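手持ちグリッパーの指先パッド、交換と調整の目安を教えてください

投稿者:Anum Malik
カテゴリ:ハンド・グリッパー/保守
2022年3月31日

手持ち式の平行二指グリッパーを使っています。指の内側に青い凹凸のあるパッドが付いているタイプで、先月から紙コップを起こして並べる作業に使い始めました。プラスチックのコップはつかめるのに、倒れた紙コップだけ持ち上げる途中で回ったり、強く握ると口がつぶれたりします。

パッドはMagsiの交換用で、付けてから2968回開閉しています。表面の凹凸はまだ残っています。知りたいのは次の三点です。

・パッドの寿命は回数で見るのか、見た目で見るのか
・左右の指の平行はどう確認するのか
・フレームのねじは毎回締め直すべきか

回答 2件

Helge Eide
うちも同じような構成で、400回ごとに点検、交換は見た目と滑りで決めています。回数だけで替えると、まだ使えるものまで捨てることになります。

まずパッドを無水アルコールで拭いてください。紙コップの細かい粉が凹凸の谷に詰まると、見た目がきれいでも滑ります。柔らかい歯ブラシで谷に沿ってこすり、完全に乾かしてから試します。これで直らなければ、指を軽く閉じてコピー用紙を一枚はさみ、先端側と根元側で引き抜くときの重さを比べます。片側だけ軽く抜けるなら平行が出ていません。

ねじは毎回締めなくて構いません。フレームと頭にまたがる細い線をペンで引いておき、線がずれたときだけ締めます。樹脂の部品に効いているねじは、締めすぎるとねじ穴がだめになるので、短いドライバーで止まったところまで。

確認は実際の作業に近い並べ方でやります。紙コップは立てたものと寝かせたものを混ぜ、口の向きもばらしておきます。材質の違うコップも一緒に置くと、滑りの差が比べやすいです。

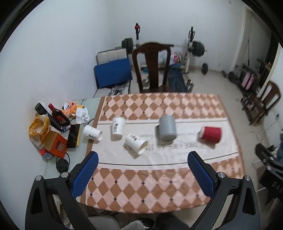 調整の手順

1. 指を全開にして、左右のパッドの縁が浮いていないか見る。浮いていたら貼り直す。
2. 紙一枚の引き抜きで平行を見る。ずれていれば指の取付ねじを四分の一回転ゆるめ、指を閉じた状態で締め直す。
3. 立てた紙コップを12回つかむ。つぶれるなら閉じ側のストッパーを少し開く。
4. 寝かせたコップを、口と底の中間ではさむ。口の近くは変形しやすく、回る原因にもなる。
5. 問題がなければ合いマークを引き直し、日付を点検表に書く。

3でつぶれなくなっても4で回る場合は、パッドの貼り位置が左右でずれていることが多いです。

Tsung-han Tu
うちはPlandbridgeのパッドに替えたら直りました。型番は忘れました。純正より少し柔らかいです。あと、テーブルクロスの上だとコップと一緒に布を引っかけることがあるので、四隅をテープで留めておくといいと思います。

Anum Malik(質問者)
ありがとうございます。アルコールで拭いたらだいぶ変わりました。引き抜きは根元側だけ軽かったので、指を付け直しました。立てたコップは12回ともつぶれません。寝かせたほうはまだ二回回りました。貼り位置を測って、また書きます。

Helge Eide
測るときは指の先端からパッドの端までを、左右同じノギスで。根元側から測ると取付の誤差が混ざります。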